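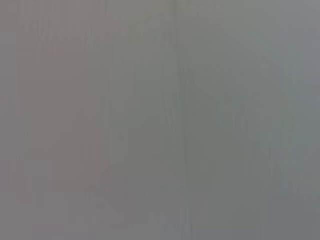
Muted grays, with a faint mauve tint at left and a cooler, greenish gray at right.

New Wall Colors Chosen for Kumosard Reading Rooms

29 November 2020

The Kumosard Library has selected the colors for its two ground-floor reading rooms, which will be repainted over the winter closure. Walls on the street side will be finished in a pale mauve-gray. Those facing the courtyard will be finished in a gray with a slight green cast.

The choice follows a review that opened in September. Visitors were invited to comment on nine paint samples displayed in the entrance hall, and the library received 47 written responses. Most asked for quiet colors with little contrast between one room and the next.

"The present yellow was applied when the rooms were used as offices, and readers have told us that it is tiring under the evening lights," said Emese Szabó, head of buildings. "The two grays are close enough that the rooms will still read as a pair."

Painting will be carried out by Dhillon, the firm responsible for the stairwell last year. The work is expected to take 21 days. Shelving will remain in place under dust sheets, and the periodicals will move to the upper floor.

Reserved items may be collected from the side entrance during the closure. Questions about access should be directed to Lacey Greenwood at the front desk.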